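봉지를 위한 변명 — 발표자 노트
드럼햄(Drumham) 생활 강연회, 2020년 3월 17일

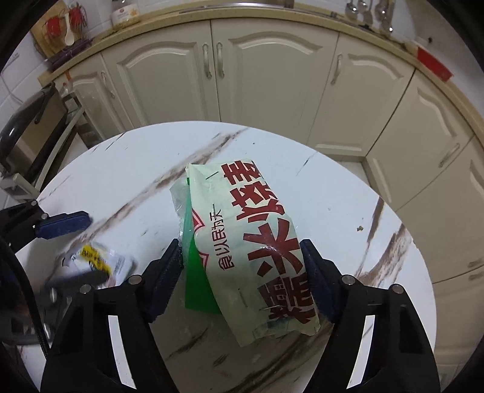 (인사는 짧게. 마이크 높이부터 맞출 것.)

안녕하세요. 오늘은 식품 봉지 이야기를 하러 왔습니다. 제목을 보고 환경 강연인 줄 알고 오신 분이 계시면 죄송합니다. 저는 봉지를 어떻게 여는지, 연 다음에 어디에 두는지, 그리고 왜 늘 찬장 맨 안쪽에서 옆으로 누운 채 발견되는지를 말씀드리려고 합니다. 이걸로 40분짜리 발표를 한다고 했더니 식구들이 아주 조용해졌습니다.

(여기서 웃음이 없어도 그냥 넘어갈 것.)

먼저 글자부터 보죠. 민트색에 가까운 옅은 초록 봉지에 검붉은 글씨가 세로로 큼직하게 내려옵니다. 붓으로 쓴 듯한 글씨체죠. 식품 포장에서 붓글씨는 꽤 성실하게 일합니다. 공장에서 나온 물건도 붓글씨 한 줄이면 누가 새벽부터 가마솥 앞에 서 있었던 것 같거든요. 저는 이 수법에 매번 넘어가고, 앞으로도 넘어갈 예정입니다.

그 옆의 작은 글씨는 食以民为天입니다. 우리가 아는 말은 보통 民以食为天, 백성은 먹는 것을 하늘로 삼는다는 쪽이지요. 세로줄에서는 첫 글자와 셋째 글자가 자리를 바꿔 앉았습니다. 글자 그대로 읽으면 음식이 백성을 하늘로 삼는 셈이 됩니다. 먹는 사람 입장에서는 이쪽이 더 기분 좋습니다. 간식이 저를 우러러본다는데 마다할 이유가 없죠.

(중국어 하시는 분이 손을 들면 발언 기회를 드릴 것. 지난번에는 제가 배웠음.)

다음은 주름입니다. 겉 비닐이 반투명하고 쭈글쭈글해서 빛을 받으면 하얗게 번들거립니다. 진열대에서는 이게 먹음직스럽게 보이는데, 부엌에서는 글자를 읽을 때마다 손바닥으로 펴야 합니다. 유통기한은 꼭 주름이 제일 깊은 데 인쇄돼 있고요. 우리 집 경험으로는 예외가 없었습니다.

이제 정리 이야기로 갑니다. 저는 이 발표를 준비하면서 찬장에 있는 봉지를 전부 꺼내 세어 봤습니다. 61개였습니다. 그중 아홉 개는 이미 열려 있었고, 열린 것들은 고무줄, 빨래집게, 그리고 희망으로 봉해져 있었습니다. 희망으로 봉한 과자는 눅눅했습니다.

같은 강연회의 크리스티나 슈테판코바, 아니 명단대로 읽겠습니다, Kristýna Štěpánek 씨가 자기 집은 166개라고 메일을 보내왔습니다. 위로하려고 보낸 것 같은데 목록까지 첨부했더군요. 품목별로 색칠도 돼 있었습니다.

(이 대목에서 물 한 모금.)

보관 용품도 당연히 사 봤습니다. 플루덱스(Pludex) 밀봉 집게는 힘이 좋습니다. 봉지도 잘 물고 제 손가락도 잘 뭅니다. 드란데로(Drandero) 밀폐 용기는 뚜껑이 훌륭한데, 옮겨 담는 순간 안에 든 게 뭔지 모르게 됩니다. 봉지를 버렸으니까요. 결국 저는 봉지에서 이름 부분만 오려서 용기 안에 같이 넣습니다. 이러려고 용기를 샀나 싶은 밤이 있습니다.

지금 쓰는 방법은 단순합니다. 봉지를 책처럼 세워서 상자에 꽂습니다. 큰 글씨가 통로 쪽으로 오게 하고, 연 봉지는 맨 앞에 둡니다. 세로로 쓴 글씨는 이때 빛을 발합니다. 가로글씨 봉지는 접으면 제품명이 반 토막 나는데, 세로글씨는 좁게 접어도 이름이 남습니다. 포장 디자이너가 제 찬장까지 생각했을 리는 없지만 감사는 하고 있습니다.

탁자에 꺼내 놓을 때는 하나씩만 꺼내세요. 동그란 탁자는 특히 그렇습니다. 구석이 없어서 밀어 둘 데가 없고, 두 개째부터는 커피잔이 위태로워집니다. 우리 집 식탁 지름이 100센티미터인데, 봉지를 늘어놓기 시작하면 쟁반만 하게 느껴집니다.

(시간이 남으면 티히(Tichý) 상점의 종이봉투 이야기. 안 남으면 생략. 대체로 안 남음.)

질문 받겠습니다. 고무줄을 버려야 하느냐는 질문은 미리 답해 드릴게요. 저도 아직 서랍에 한 움큼 있습니다.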